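Dos brazos, un solo reloj

Reportaje. 2021-10-19

Media mañana en Jodcombe, y el planificador lleva ya dos reinicios. Fallo conocido: el brazo izquierdo pide un tramo del espacio común, el derecho lo tiene reservado, y los dos esperan. Esperan mucho. En la terminal, una línea amarilla que dice "reserva pendiente" y nada más.

El equipo de Davar lleva desde agosto con esto. El encargo de Esell parece modesto: dos manipuladores que compartan mesa, cojan piezas pequeñas de construcción y las junten sin chocar entre ellos. Sin guion fijo. El software decide quién va primero, por dónde y cuándo se aparta el otro.

La percepción va por un lado. Cámaras en las muñecas, otra fija para el conjunto, y un estimador de pose que trabaja con todo a la vez. O lo intenta. La superficie blanca de la mesa, de aspecto marmolado, tiene vetas grises, y las vetas al principio salían como bordes de objeto. Se arregló con datos: 353 secuencias grabadas, etiquetadas a mano una por una, y una red más pequeña que la anterior. Más pequeña, sí. La grande tardaba demasiado y el control se quedaba sin nada fresco que leer.

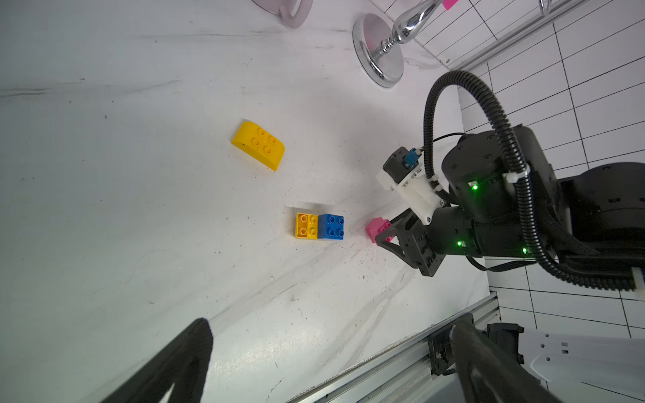

El control va por otro lado, y más deprisa. El lazo de bajo nivel corre en su propio proceso, con prioridad fija, y no espera a nadie. Si la visión no entrega una pose nueva en 70 milisegundos, sigue con la última y reduce velocidad. Es una regla tosca. Funciona mejor que las tres versiones elegantes que hubo antes, que están todas en el repositorio, comentadas, por si acaso.

Lo difícil es encajar. Un bloque sobre otro pide una precisión que la cámara sola no da, así que el último tramo se hace por fuerza: bajar despacio, notar el contacto, corregir de lado, apretar. El planificador entrega el mando y lo recupera despues. Ese relevo es donde se pierde casi todo el tiempo – y casi todas las discusiones del equipo acaban ahí.

Hay dos bandos. Uno quiere un planificador único que vea los dos brazos como una sola máquina con muchas articulaciones. El otro prefiere dos planificadores y un árbitro en medio. De momento manda el árbitro, un módulo de 2000 líneas que ha crecido más de la cuenta.
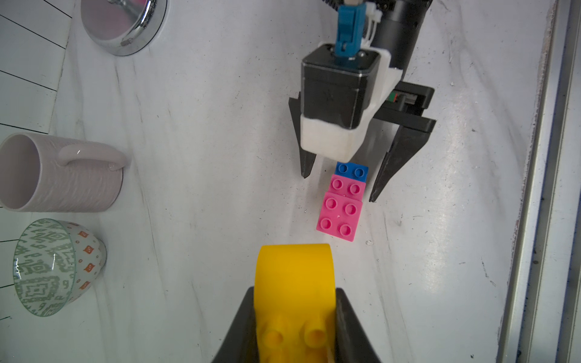

Nassar no está de acuerdo con el árbitro y lo dice sin rodeos: dos planificadores que se piden permiso son dos planificadores que se bloquean, y cada parche para evitarlo trae un bloqueo nuevo más raro que el anterior. Su propuesta, planificar en conjunto y recalcular solo el trozo que cambia. Más caro en cómputo. Más fácil de depurar, según Nassar, que pide un mes para demostrarlo.

Le han dado dos semanas. Mientras, el árbitro sigue en producción, con un temporizador que libera las reservas viejas. No gusta a nadie pero quita los atascos más tontos.

Luego están las herramientas, de las que se habla poco. Un visor que reproduce cada intento con las poses estimadas encima del vídeo. Un botón para saltar al instante en que las dos trayectorias se acercan demasiado. Registros con la misma marca de tiempo en todos los procesos, cosa que suena obvia y que costó casi todo agosto: los relojes derivaban, y se perseguían errores de percepción que eran en relidad errores de hora.
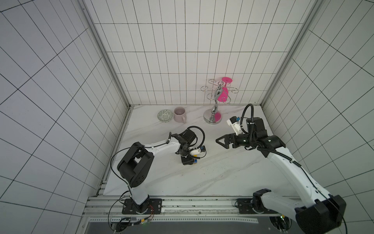

También la calibración. Antes, a mano, con tablero y paciencia. Ahora una rutina lleva cada brazo por una serie de posturas y ajusta sola la relación entre muñeca y base. Si el error pasa del umbral, el sistema no arranca. Hubo quejas por eso, bastantes, hasta que alguien desactivó la comprobación una tarde y el brazo derecho soltó la pieza a un dedo de su sitio.

Lo siguiente es el cambio de mano, pasar una pieza de una pinza a otra sin apoyarla. En simulación sale. Fuera, a medias: el que suelta suelta pronto, o el que recibe aprieta antes de tiempo. Esell quiere verlo en la próxima entrega, y en Jodcombe ya han abierto la rama, de momento con un único archivo y una lista larga de tareas pendientes.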